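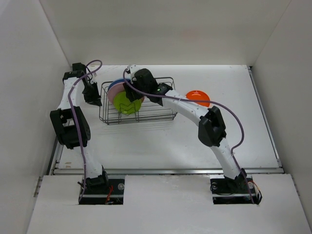 **Dish rack on the counter or in the cabinet?**

**uleck_kitchen** wrote:

We're redoing the kitchen in October and I have to decide where the dish rack goes. Right now it sits on the counter to the left of the sink and takes up a good chunk of the only work surface we have. My wife wants one of those racks built into the upper cabinet, open at the bottom so it drips into the sink. The cabinet shop quoted 152 dollars extra for it. I'm fine with the counter one. What do people here have, and would you do it again?

**Ekkachai Khamphan** wrote:

Counter. I had the cabinet kind in my last apartment in Phuthong and it was too high for my mother. She is short and had to lift every wet plate over her head. Water ran down her sleeve each time. If everyone in your house is tall it may work.

**marlow_j** wrote:

Disagree with the above. We've had the over-sink cabinet for six years and I would not go back. The plates dry and they are already put away. You never empty a rack again. Ask the shop how high they plan to hang it – ours is lower than the other cabinets and that fixes the reach problem.

**Ekkachai Khamphan** wrote:

Lower means you hit your head on it when you wash a pot.

**marlow_j** wrote:

I haven't yet. It's also set back, only as deep as a dinner plate.

**tinpantry** wrote:

Whichever you pick, check the slot spacing before you buy. I got a Delunia rack for 40 dollars and the slots are too narrow for our bowls. Flat plates are fine. Bowls lean on each other and stay wet in the middle. I ended up putting the bowls upside down on a towel next to it, so now I use more counter than before.

**uleck_kitchen** wrote:

Good point on spacing. Most of our everyday stuff is wide shallow bowls. Did you find anything that holds them?

**tinpantry** wrote:

My sister has a Neteo with pegs you can move. Holds bowls well. The tray under it is a pain, the water sits in one corner and you have to tip it out.

**marlow_j** wrote:

Put a folded washcloth under the high side of the tray so it drains to the sink.

**dora_67** wrote:

We load plates from the back and keep the front for cups and small things. Otherwise you reach over wet glasses to get to the plates and something gets knocked over. Also, don't let it pile up. Ours gets emptied every morning before coffee.

**uleck_kitchen** wrote:

Thanks all. I measured, and the cabinet would put the bottom shelf out of reach for our daughter, and dishes are her chore. Going with the counter and looking for one with movable pegs. My wife is not convinced.

**marlow_j** wrote:

Your wife is right.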